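December 9, 2022 - Clekville shop, sorting and floor day 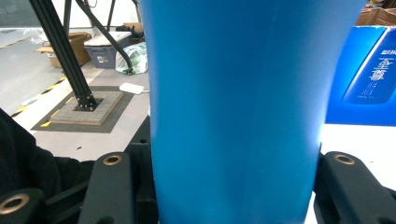 The blue ones

Started the morning on the tall blue containers, the ones that taper toward the bottom. I like these a lot more than the straight gray tubs from the Onia order. They nest, they stand up fine on the bench, and you can spot that blue from the far door. The gray tubs just vanish on our floor (I've kicked two of them this fall and I'm not proud of it).

New rule I'm trying out: blue is for offcuts and dowel only. No wipes, no coffee cups, please! I wrote OFFCUTS on masking tape for each one but the tape won't hold on that smooth finish, so next week I'll try the paint pen. If anybody has a better idea, write it in the margin.

Measured one for the rack while I was at it. Opening in the shelf needs to be 200 mm across and the lip should sit 15 mm proud so they don't walk forward when somebody slams the drawer underneath. I cut one test hole in scrap and it was tight, went back with the rasp, good now. Template is hanging by the band saw, marked "Budow rack" in pencil.

Floor tape

The yellow and black tape needs a decision. We laid it in October to keep the walkway clear and then moved the Wróbel bench, so the line by the bench now makes no sense. I'd like to pull it up and run a new one 883 mm off the bench legs, which is what the cart needs to get by with a full load - I pushed it through twice with the doors open to be sure. Leave the tape at the back alone, that one's still right.

Whoever pulls it, go slow and keep the scraper flat. Last time I got impatient and spent my lunch on glue.

Leftovers

Paint pen, white, wide tip. We're out.
Order 20 shelf brackets, same kind as before.
Sweep before any new tape goes down, including under the bench.
Gray tubs - keep or give away? I vote give away, but I'll leave them by the sink until Monday in case somebody loves them.

Didn't get to the drawer labels. Rack shelf is glued and in clamps, don't lean on it.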